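Search the knowledge base
Enter keywords Go

Setting up the desk-handling station for an open day

These steps cover the desk-handling station as we run it at the Skuken open day, held each March in the Qureshi building. The station has two halves. At the first table a person performs a paperwork task by hand. At the second, the Korar two-arm cell repeats the same task from a policy trained on recorded human episodes. Visitors watch the hand version first and then move to the cell.

You need the Korar cell with both grippers fitted, a laptop with Suvden installed, two white tables of equal height, and two sets of identical desk items. Allow a full afternoon before the event. The cell takes 12 minutes to home and warm up, and it has to be homed again after any emergency stop.

1. Place the tables.
Put the hand table against a plain wall and the cell table inside the guard. Match the heights with the adjustable feet. A difference of a few millimeters is enough to make the grippers miss a thin edge.

2. Lay out the items.
Leave the middle of the table clear. Pens, trays and anything else that stays put go at the far right corner. Copy the layout to the cell table and mark the corners of each fixed item with tape.

3. Rehearse the hand task.
The operator works with both hands at normal speed. In the tilted hold, one hand grips near the upper end of the piece and the other presses flat against its face, a little lower down. Hold the pose long enough for visitors on both sides to see it, then lay the piece down.

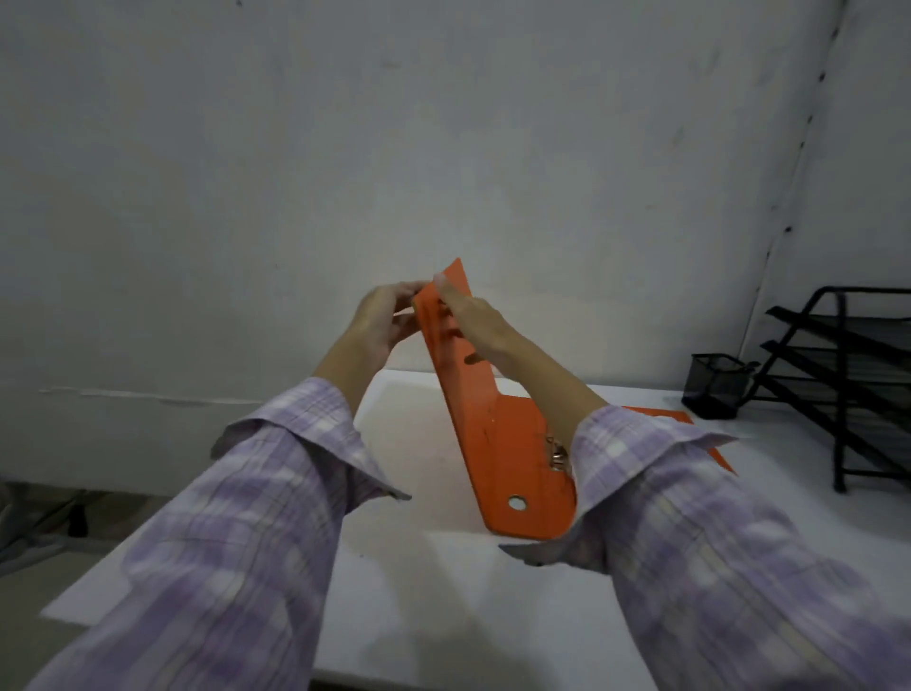

Why does the cell need both arms for a task a person could manage with one hand?

The policy was trained only on two-handed episodes, so it has no one-arm behavior to fall back on. If one gripper is disabled, Suvden refuses to start the run.

4. Load the policy.
Open Suvden, select the desk task and load checkpoint 791. Later checkpoints run faster but release the cover early. The training set holds 2,000 episodes, all recorded with the same file color, and changing the color on the day is a bad idea unless you have tested it beforehand.

5. Run a dry cycle.
Start the cell at quarter speed with the guard closed and no file on the table. Watch the wrists at the point where the arms come closest together. If the clearance warning shows, move the table away from the base by one notch and repeat. Do one more dry cycle at full speed before placing the file.

6. Set the rest position.
Each cycle ends with a rest position, which tells Suvden that the file is open and stable. The hand operator should finish the same way so that visitors can compare the two. Spread the file flat with both covers on the table and the papers on the right. Both hands rest on the bare left cover, as they do here, with the fingers spread and pointing toward the rings. Keep clear of the lever mechanism and leave the top sheet facing up. On the cell, the grippers close and touch the left cover at the same two places, with the force limit at its lowest setting.
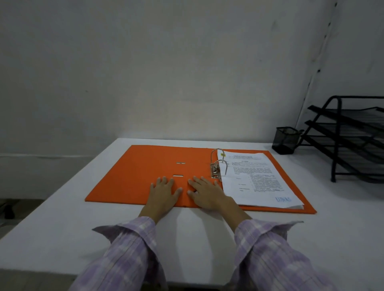 Printed paper is the item that causes most stops on the cell side. Use ordinary office stock, punch it cleanly and keep the stack thin enough to turn on the rings without catching. A slightly fanned edge like the one at the bottom right of this stack is acceptable for the opening task. Square it up before any page-turning task. The cell does not read the documents, so the text on them makes no difference to the run, but choose sheets you are content to have strangers look at for a whole day.

7. Run the session.
Alternate one hand cycle and one cell cycle. Keep visitors behind the floor line while the arms are powered. If the cell stops in the middle of a cycle, press hold, open the guard, close the file by hand and return it to the tape marks. Use reset only when hold does not clear the fault.

8. Shut down.
Park both arms, save the Suvden log under the session name and switch off at the cabinet. Leave the tape on the tables if the station runs again the next morning.

Filed under: Open days / Two-arm cells / Setup guides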